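Flinonar Brokari clip-on music stand light

3,493 views | 14 shares | 6 comments

For players who have met the pit at the Lindsay and would like to see bar 200 before it goes by.
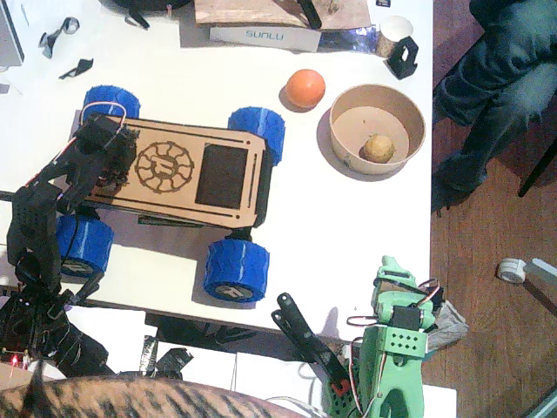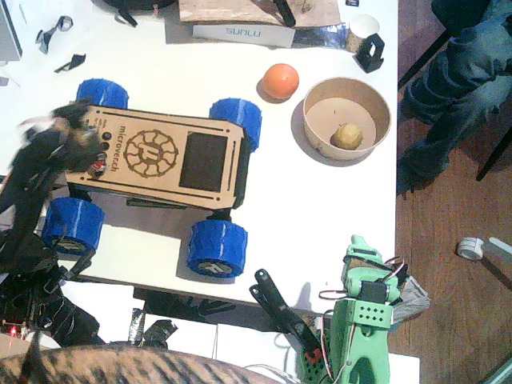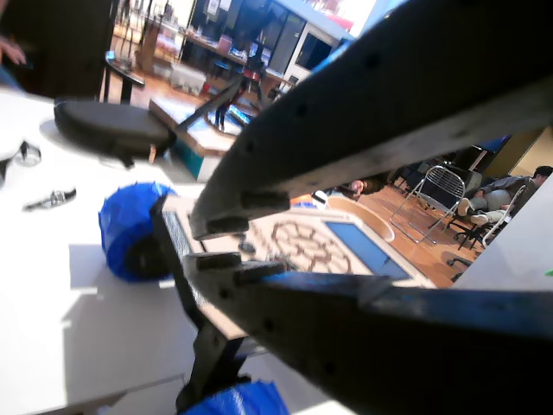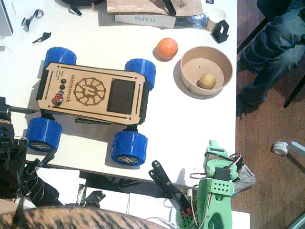
LINDSAY, April

The Brokari clips to any music stand and lights two open pages, or three if the arranger was feeling unkind. It has two brightness settings: ballad, and drummer's handwriting. The battery lasts a full big band set plus the encore -- even the kind of encore only the trombones asked for.

The clamp is padded and doesn't buzz on low notes. The old Corkavari model did, in B flat, and a few bass players miss it. We made 600 in the first run and have 200 left. Charging cable included. Sense of swing sold separately.

6 comments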